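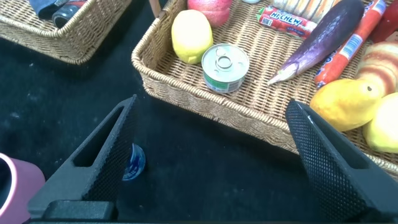

Right, basket update, as several of you have been asking. The food one is nearly full and I am far too pleased with it.

Quick recap for anyone new: every September our road does a swap where you fill a wicker basket, it goes to another house, and you get somebody else's back. Mine's going to Zainab Ekwueme at number 32.

The aubergine was non-negotiable. Zainab makes a smoky dip with them that I still think about, and yes, I'm hoping some of it finds its way back up the hill to me.

Mango's in as well. It's got a little dark spot near the tip but I don't mind that on a mango, I just wouldn't leave it sitting till next week.

The Hi-Chew is for the kids. Or for Zainab, hidden behind the cereal — I'm not here to judge!

Packing question though. Do you put tins at the bottom or tuck them down the side? I've got a small ring-pull one in the corner for now and I keep moving it. Last year I stuck one on top of a bread roll and it arrived as more of a pancake.

Ibrahim Sani says line the whole thing with a tea towel first. Bit late for that, Ibrahim, I'd have to take everything out again.

Second basket is the non-food one and it's way behind. Dark blue cloth folded up in there so far, and I want to add some soap and a paperback if I can find one I haven't dropped in the bath.

Drop-off is 1 September 2023, any time after tea. Leave it in the porch if they're out, and please put your name on the handle tag this time.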